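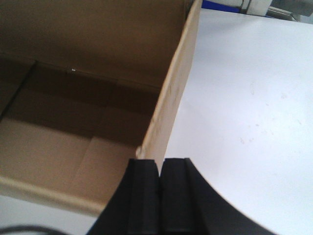

Packing long goods in corrugated boxes

Packing long goods is the practice of placing narrow, rigid items such as boards, slats, shelf parts, rods and moldings in a corrugated cardboard box for moving, storage or shipment. Long goods concentrate their weight on small ends and edges, and they tend to slide lengthwise when a box is tilted. They are usually packed differently from books, dishes or clothing.

Box construction

The usual box for household use is the regular slotted container. It is made from a single sheet of corrugated board, scored and slotted so that it folds into four walls with four flaps at the top and four at the bottom. One narrow strip, the manufacturer's joint, is glued, taped or stitched to close the sheet into a tube. The outer pair of flaps meets at the center. On a box that isn't square the inner pair leaves a gap, and the floor is therefore thinner along part of its length.

Corrugated board consists of a wavy inner sheet, the medium, glued between two flat sheets called liners. Single-wall board has one medium. Double-wall board has two, with a third liner between them, and is preferred for wood and metal parts. The waves, or flutes, normally run up and down in the walls, where they carry the load of boxes stacked on top.

Score lines are the weakest part of the sheet in tearing. A box that has been folded flat and reopened several times loses stiffness at the scores before the panels themselves show wear. The cut rim at the top of a wall is also easily crushed, and a crushed rim lowers the weight the box can bear.

Preparing the box

The bottom flaps are folded short pair first, then long pair, and closed with tape along the center seam. For heavy contents a strip is added across each end of the seam, which gives the pattern known as the H-seal. Interlocking the four flaps without tape is common in homes but is unsuitable for boards, whose ends can push one flap out from under the next.

A loose sheet of cardboard is often laid on the floor of the box as a pad. It covers the gap between the inner flaps and spreads the pressure of narrow ends. Grit and scraps are shaken out beforehand if the goods have a painted or varnished face.

Placing boards

Boards may be packed flat, on edge or on end.

Flat packing suits thin pieces that bend under their own weight. The widest goes at the bottom, with paper or cardboard between finished faces.

Packing on edge places the long narrow side down. It uses the height of the box well and makes single pieces easy to pull out, but the row has to be filled from wall to wall or it will lean.

Packing on end, also called upright packing, is used when the boards are longer than the floor of the box. The pieces stand against one wall, the tallest nearest to it.
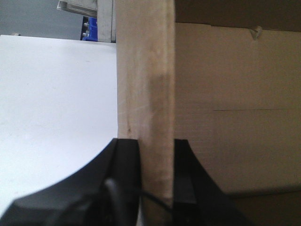 Kheri Kinyua argues that upright packing is overused, and that a board which has to stand on end is in most cases a board in the wrong box. In Kinyua's view the tall pieces make the load top-heavy, and people carrying it naturally grip the wood instead of the carton. Other writers accept the method for short trips in which the box stays in one person's sight, provided that the pieces are tied together at two points.

Unfinished wood needs less wrapping than painted wood, but it marks easily. Ink from newsprint can rub off on pale wood, and for that reason blank packing paper is used. Softwood also dents when tied with thin string. Wide cotton tape or stretch film leaves fewer marks.

Hardware is kept out of the body of the box. Screws and shelf pins go in a small bag that is taped to the largest piece or to the inside of a wall.

Filling and bracing

Empty space along the sides allows the contents to shift. It is taken up with crumpled paper, folded cardboard or soft goods such as towels. Bracing differs from filling in that it holds an item in one position. The simplest brace is an offcut of cardboard, folded into a triangle and wedged between the board and the opposite wall.

Folded offcuts keep their grip only while the crease stays firm.

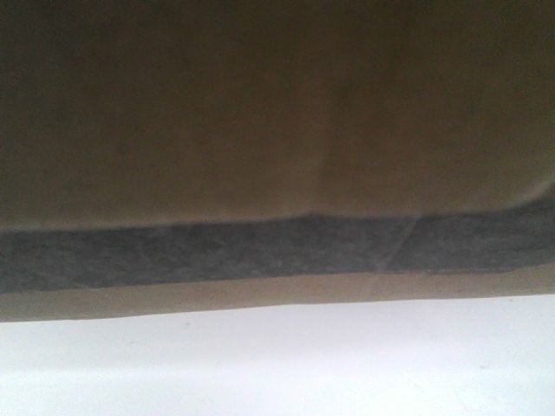

Once the crease goes soft the brace flattens and the board is free to move again, so offcuts from old boxes are generally used once and recycled. Stiffer braces are made by gluing two pieces together with the flutes crossed. Foam blocks last longer but take up more room in storage.

Commercial systems

Several suppliers sell boxes meant for boards and shelf parts. The Skoser carton is a long telescoping box in two halves, one sliding over the other, so that the length can be set to the contents. Gititz sells a double-wall box with a slotted insert that holds up to 12 boards on edge. The Dafis liner is a separate floor pad with raised ends, introduced in October and sold in bundles of 78.

The moving firm Iltau published a tally of its own damage reports covering 3,000 cartons of furniture parts. Of these, 1,839 had been packed by the customer. The firm listed split bottom seams and crushed corners as separate categories, but did not say which packing position had been used, and the tally can't be used to compare flat and upright packing.

Labeling and storage

Boxes of long goods are labeled on two adjacent sides, with an arrow if the contents stand on end. The label names the piece of furniture the parts belong to and the number of boxes in the set.

In storage the boxes are kept off bare concrete, as corrugated board takes up moisture and loses much of its stacking strength when damp. Boards left leaning in a box for months may bow, and for long storage they are laid flat.

See also: Corrugated fiberboard; Edge protector; Flat-pack furniture; Packing paper; Void fill

Last revised May 2, 2026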